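Henholm Technical Forum > Demonstration Methods > Hand-held grippers or remote control for cloth tasks?

Posted by: g_goossens (Moderator)
Members of the Naddale project are requested to comment on the proposed method for the cloth folding task. The current proposal is to record 200 demonstrations with hand-held grippers and to discontinue remote control for this task. Comments received before the end of March will be considered in the final protocol.

Posted by: hcoppens
I support the proposal. Our operators at Sosham required almost 50 practice attempts before their remote control folds were acceptable. With the hand-held devices, the same operators produced usable folds during their first session. Cloth requires small corrections of the wrist, and these are difficult to make through a control arm.

Posted by: junhao.dai
I must disagree in part. A person holding the grippers can reach positions that the robot arm cannot. In our review of an earlier set, 24 demonstrations had to be removed for this reason - the elbow of the arm would have passed through the table. Remote control does not permit that error, as the arm itself performs the movement.

Posted by: hcoppens
That concern is valid, but it can be addressed by marking the permitted work area and checking each recording against the arm's limits on the same day. Removing 24 recordings is still less costly than the training time I described.

Posted by: F_Michiels
May I ask which starting position is intended? The draft refers to "cloth flat" in section 2 and "cloth folded" in the appendix. These are different tasks and should not be combined under one label.

Posted by: g_goossens (Moderator)
Thank you. The appendix is correct for the stacking task. Section 2 applies to folding only and will be reworded.

Posted by: junhao.dai
I would accept hand-held recording for stacking. For folding, I continue to request that a portion be recorded by remote control, so that the two methods can be compared on the same arm. Mr. Willems has made the same request in writing.

Posted by: g_goossens (Moderator)
The request is noted and will be placed before the working group. For members who have not used the hand-held devices, a view of the stacking setup is attached.
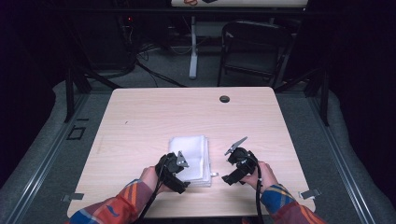 Attachment 1. Hand-held grippers at the table, with folded white cloth.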